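Section 4. Sending Your First Petition with Skostent

By now you have your campaign page set up and your list of neighbors loaded (well done, that's the dull part over with!). Before you write to the Serkport city council, take a few minutes to go through the steps below in order.

1. Open Petitions and choose New. Give it a short title that says what you want, such as "Keep the Coman Street polling place open."

2. Pick the office you are writing to. You can choose up to 3 at once, though one usually gets a better answer.

3. Type your statement. The limit is 1000 characters, spaces included, and the counter under the box turns red when you go over.

4. Press Check Addresses. Anyone living outside the district is moved to a separate list, and you can still thank them later.

Note: Signatures gathered on paper go in under Add by Hand, one line per person, spelled just the way they signed.

Caution: Once you press Deliver, the petition goes to the clerk and can't be called back. Read it aloud first, or have a friend read it to you.
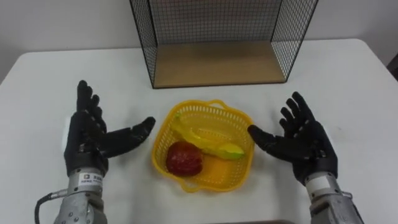
Maricica Filip: We had 226 names in June and I pressed Deliver before adding the paper ones. The clerk did take them as a second filing, but please, everybody, do step 4 and the note before you touch that button.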